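Dikelico Sorting Trays: Frequently Asked Questions

What comes in a set?
Each set has an open tray, small orange balls and a bag of brown pieces in mixed shapes. Refill bags hold 48 pieces and are sold separately.

Do I need a special table?
No. Any flat top will do. Tables with grooves or planks are fine, but small round pieces may follow the lines, so set the tray across them.

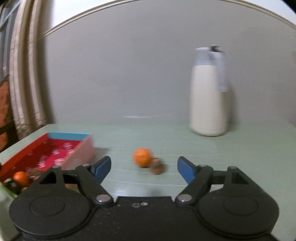 Can I mix real nuts with the pieces?
Yes, as long as they are dry and still in the shell. Keep them out of the tray if anyone at the table has a nut allergy. The set is not meant for children under three.

How do I clean the tray?
Wipe it with a damp cloth and let it air dry. Do not soak it - the corners will soften. The balls can be washed by hand in warm water.

I lost a ball. Can I buy just one?
Single balls are not sold. Write to Tshepo Modise in our parts office and ask for the small parts bag.

How do you ship?
Orders go out from our Dutdale store every Friday. Anything that comes in after noon waits until the next week. Orders of 80 sets or more ship on a pallet, and we will call you to agree on a delivery time.

Do you take returns?
Yes, for unopened sets. Opened refill bags cannot be returned.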